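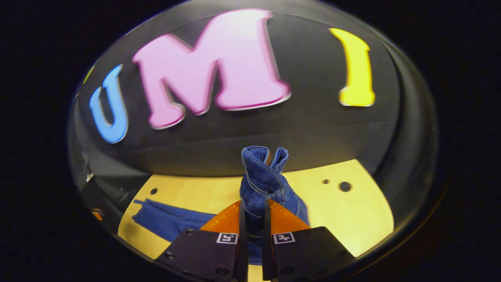 Big cut-out letters in blue, pink and yellow.

What does a designer do?

A designer decides how a thing should look, feel and work. Chairs, bus tickets, shoes and street signs have all been designed by someone.

In the town of Skevlow, 504 people work in design. Every February the town holds Fotska, a festival where visitors may see their work. Last time, 1,070 children came.
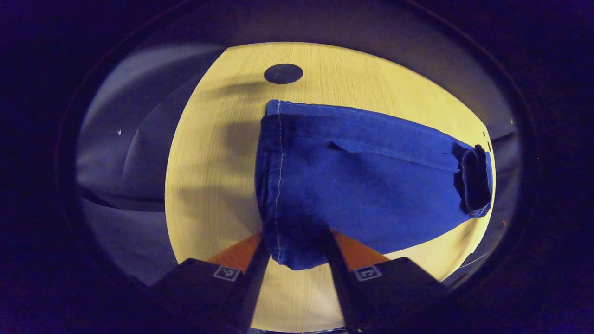

Skevlow Young Citizens, Issue 4, page 5

Designers begin with a question. Ismail Gaber was asked to design a bench for the Gallero, the town's arts hall. He asked who would sit on it — grandparents, school groups, people waiting for a lift home. Then he drew many ideas and built a small model from card.

A model like this is called a prototype. It lets people try out an idea and say what should be changed. The finished bench stands beside the MacKinnon Room and has a low end for younger visitors.

Children may send their own bench drawings to the Gallero. Please write your first name and age on the back.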